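Bralto plastic gear set, bought for the kitchen table
Review posted 11/05/2018

I bought this set in the shop of Gonach, the one that sells school things and craft things together, and I have used it now enough weeks to write something useful. English is not my first language, so please excuse if some technical word is not the right one. I checked most of them in a dictionary.

The set is called a starter box. Inside there are spur gears in several sizes, short axles, a base plate with holes and a bag with small rings which keep the gears from sliding off. There is also a leaflet. The leaflet is in four languages and none of them is very good, but the drawings are clear and I did not need the text after the first evening.

Why I wanted it: I repair small things at home, mostly clocks for the kitchen and toys from the children of my neighbours, and I wished to understand better how the ratio between two wheels works. One can read it in a book, of course. I have the book. But when you turn a small wheel with your finger and the large one beside it moves so slowly, you understand it at once and you do not forget it.

The teeth are the first thing I looked at. In a cheap set I had before, from the Iltarska company, the teeth had little pieces of plastic left on them from the mould, and I spent a whole evening with a nail file. With the Bralto gears I found such a piece on only one wheel, and it came off with the fingernail. The teeth have a straight, simple shape with flat tops. A person who knows about gears will tell you that real ones have a curved side. For learning and for slow turning this is not important, but if you want to put a motor on it, you will hear it.

The hole for the axle is a little tight. At the beginning I thought it was a fault. Later I found it is better so, as the wheel does not shake on the axle. When I had pushed the axles in and out many times the fit became easier, and now it is exactly how I like it. Please do not use oil from the kitchen to help. I did this with one wheel and it collected every bit of dust in the house.

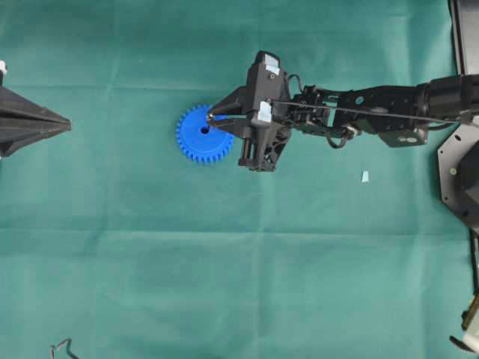 About the colour I want to say something, for I read a comment from another buyer who complained that it is too much like a toy. I do not agree. A strong blue is easy to find on the table, and it is easy to find on the floor too, where small parts like to go. I work always on a green cloth, so that nothing rolls away, and the blue is well visible on it. With my old grey wheels I was searching all the time.

The base plate is the weak point. It is thin, and if you build near the middle, it bends a little under the hand and the teeth lose contact. I glued mine on a piece of board and since then there is no problem. I think the maker could give a thicker plate and ask a bit more money for it, I would pay it. The holes on the plate are in straight rows, so not every pair of gears meets correctly. Two of the sizes can stand together only on the diagonal, and this is not shown in the leaflet. You must try.

The small rings are good but there are too few. In my box were 7, and if you build something with more than three axles you already want more. I wrote to the shop and they told me that Bralto does not sell them separately. A friend advised me to cut rings from the soft tube which is used for aquariums. It works well and costs almost nothing.

I did one longer test. I built a train of gears with a handle and turned it 300 times, in parts, while I was listening to the radio. Afterwards I looked at the teeth with a magnifying glass and I could see a little shine on the sides but no damage. This is of course by hand and without load. What happens after a year I cannot say.

For comparison, I also looked at the Gebremichael box. It is made nicely and has metal axles, but you get fewer wheels for the price, and the box is so big that it does not go in my drawer. If you have a workshop, maybe take that one. For a table which must be free again before dinner, I prefer the Bralto.

The packaging is a carton with a plastic tray. The tray has a place for each wheel, but the lid does not hold them, so if you store it standing up everything falls together. I keep it flat, under the sewing things.

Good: clean teeth, good fit on the axle, strong colour.
Not so good: thin plate, few rings, leaflet.

I give four stars from five. If they change the plate I will come back and give the last one.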